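Grip width jumps when the pads close on a bowl rim — filter or relabel?
Ovwood boards > Software > Perception and logging

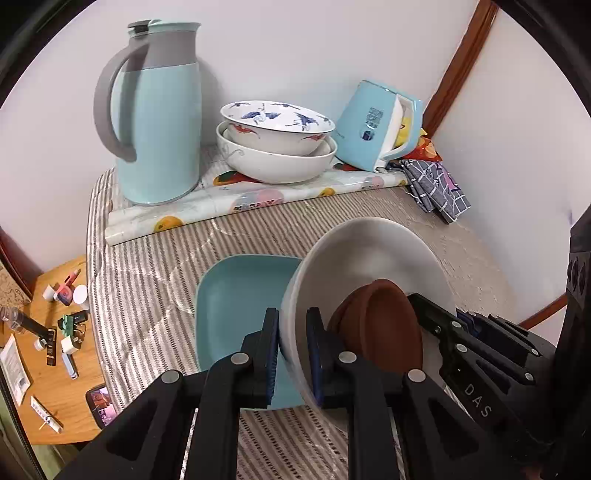 okowalk 2020-10-24
So the width signal is fine on flat things, plates etc, then on anything with a curved rim it closes, holds, and the log shows a spike two or three samples wide. 144 episodes in the table set, spike in most of the bowl ones. Policy learns to twitch at contact. Running Memon 272 for the tracking, default smoothing. Do I filter it or throw the episodes out?

tarn_hill
Filter. Median over five samples, done. Don't bin data over that.

celina.kurek
Disagree with tarn. A median hides it in width but the pose track has the same timestamps. If pose jumps too it's your clock, and you'd be smoothing over a sync fault. Plot both first.

okowalk
ok plotted. pose is clean. width only

celina.kurek
Right, then not the clock. Soft pads? The markers tilt when the rubber gives, and the width solver assumes they stay parallel.

bramblefoot
^ this. We had it in July with Sunum. Turned off the parallel constraint and the spikes went, but noise went up everywhere else. Wouldn't do it again tbh.

tarn_hill
So... filter. As I said.

celina.kurek
Filter the width, fine, but only in a window round contact. Blanket median lags the closing edge and the planner then thinks the grip lands late. Seen it drop things in replay.

okowalk
Lag of two samples matters that much?

celina.kurek
At your rate, on crockery, yes. On a sponge no.

tarn_hill
Not convinced. Our set is 1,120 episodes, median on all of them, trains fine. Mostly boxes though, I'll give you that.

okowalk
Did the windowed version, contact flag from the width derivative, threshold 700 in raw units. Spikes gone on the ones I checked, havent retrained yet. Two episodes the flag fires early becuase the pads brush the rim before closing. Will hand label those.

Oliwia Kurek (mod)
Moved from Hardware. Please post the script as text, not a screenshot.

Recent topics
Mevau exporter drops last sample of each episode
Planner ignores table height after restart
Sunum vs Memon for fast wrist turns
Replay viewer very slow on long logs

Contact the moderators | © Ovwood boards | Back to top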